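Keeping Your Accident Papers in Order at Home
by Sawsan Sfeir

If you've ever dug through a kitchen drawer for a tow receipt while a claims adjuster waits on the phone, this page is for you! My fender bender in Plotstead taught me more about filing than any office job did, and I love how well this setup works.

Get one accordion folder
Four pockets will do: medical, car, letters, and pay stubs. Write the claim number on the front in fat marker so you can read it off from across the room.

Copy receipts the day you get them
Pharmacy slips fade fast (mine from Brelterley went blank in July). Snap them on your phone, then tuck the paper in the folder anyway.

Keep a phone log
A plain notebook is great. Put down the date, who called, and what they promised. My friend Hala Dabbas tapes a pen to hers with a piece of string, and I've copied her ever since.

Sort on a big flat surface
Spread everything out by date before you file it. The dining table works, or a bed if you pull the blankets off first.

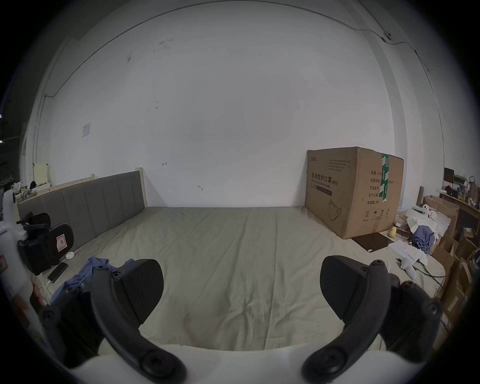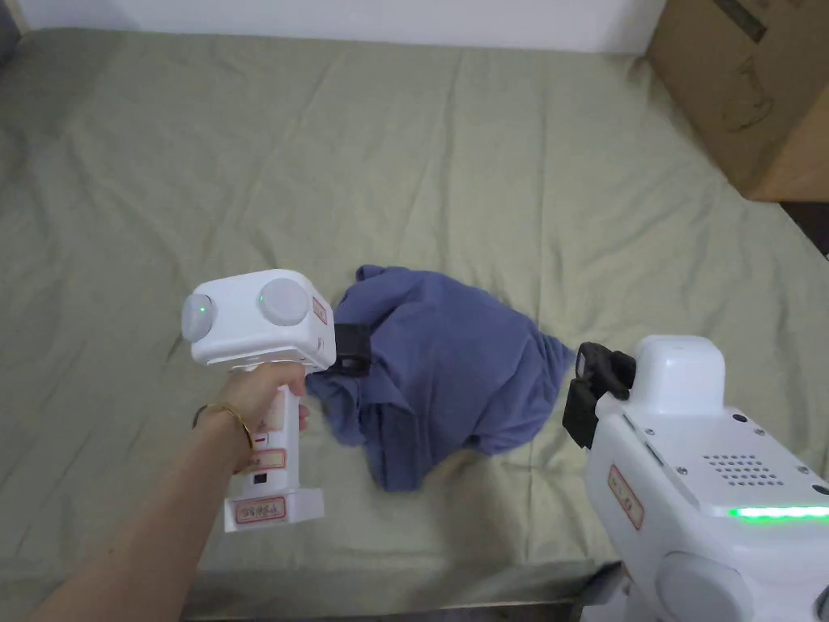
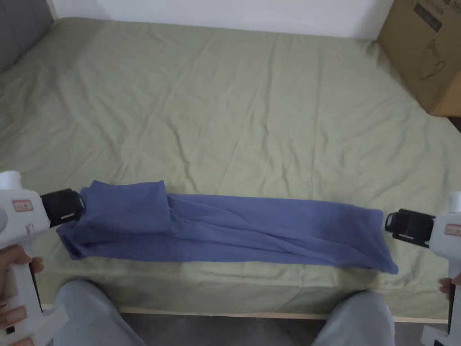

Save the small stuff too
Parking at the clinic, bus fare, a new phone charger... it adds up! Keep a running total inside the folder flap and bring it to every meeting with your lawyer. Ask before you throw anything out, even after the claim closes. Mine is still on the closet shelf, next to the tax returns.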